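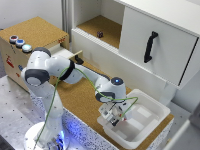
Etenesh Tamiru wanted to know why a bar recipe collection should need a README at all, when a stack of index cards had done the job at her place for years. Fair question! The short answer is that index cards get sticky, and that two people will read "a splash" in very different ways.

Lemma: alcohol-free drinks for bars and home

Lemma is a small, open collection of recipes for drinks without alcohol, written down in a way that you can read on your phone behind the bar or load into a spreadsheet. It started in Stotbridge in February, when a few of us were trying to get through the quiet weeks with something better on the menu than lime and soda. It now holds 53 recipes and we're still finding new favourites (the smoked tea and plum one is a joy, please make it).

What's in it

recipes.csv -- one row per drink
steps.csv -- the method, one row per step
syrups.csv -- the 14 syrups and cordials that the drinks call for
glasses.txt -- our names for glasses, with the size of each in millilitres

Every drink has a short name, a glass, a list of ingredients with amounts, a garnish and a season. All amounts are in millilitres except for bitters-style drops, egg white and anything you'd pick off a plant. Please note that most shop-bought bitters do contain alcohol. The ones in Lemma are all made with glycerine, and the recipe for each is in syrups.csv along with the rest.

The fields

name: lower case, no accents, so that sorting works
season: spring, summer, autumn, winter or any
sweet: 1 to 5, where 1 is bone dry
sour: the same scale
fizz: yes or no
batch: yes if it keeps overnight in the fridge, otherwise no
allergens: egg, nuts, milk, celery and so on, separated by semicolons
source: who sent it in

The sweet and sour scores are the bit we argue over most. Each drink was tasted by at least two of us and we took the lower score if we couldn't agree, so the collection leans a little tart on paper. If your customers like things sweeter, go up 5 ml on the syrup and taste again.

Where the recipes came from

Most were made up by Chaltu Beyene and Bereket Yilma over one long winter. Kidus Ambaye sent in 7 shrubs, all vinegar based and all brilliant with ginger ale. The coffee drinks came from Tsion Woldemariam, who also tidied up the glass names after we found we had three different words for a tumbler.

Known problems

Blood orange juice varies wildly through the season and the amounts were set in late winter, so check before you batch. The celery cordial splits if you keep it longer than four days. We've no good stirred drinks in the Martini style yet -- everything we tried tasted like cold tea with ambitions. Some older rows have no allergen entry. Blank means unchecked, so don't read it as "none" and don't serve from those rows until you've looked at every ingredient yourself.

Sending in a drink

Copy a row, change what needs changing and send it over with a line or two on how you'd serve it. Weights are fine if that's how you work and we'll convert them. We'd love more hot drinks, anything with rhubarb, and a decent long drink that uses up leftover mint stalks!

Use

Free to use, print, change and put on your own menu. A credit to Lemma is nice but you don't owe us one. If you do print it, the syrups sheet is best laminated.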